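News from the shared kitchen

Dear all,

In October we asked you to bring back the dishes that were sleeping on your desks and window sills. Thank you, because very many came home. Paweena Ratanaporn washed two full crates of them, and now the cupboard over the sink does not close anymore. So we tried another way to keep the everyday pieces, with a small rack of two levels from Birkow. It has a thin black frame and a light beige shelf, and it stands directly on the table.

The wide bowls go on the upper shelf. Three of them can be stacked without trouble, as with the plum, brown and pink ones, and there is still place for the blue one beside them. The plates we have for the moment left on the table, the big magenta one and the cream ones, until we agree where they should live.

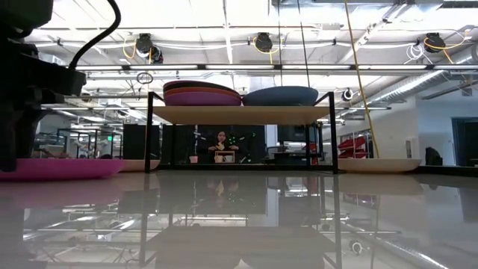 What we ask from you

Please do not stack more than three bowls. Put the bowl back only when it is dry, also underneath, as the white table shows every drop. If you find a plate with a crack, give it to Marcus Delacroix and do not return it to the shelf.

We would like to buy a second rack before the winter. It costs roughly 30 dollars, and the kitchen money is enough for it. Some of you prefer hooks for cups instead, and this is also possible. Write your opinion on the paper next to the kettle, or tell Paweena at lunch.

One lid of a blue lunch box is still waiting for its owner.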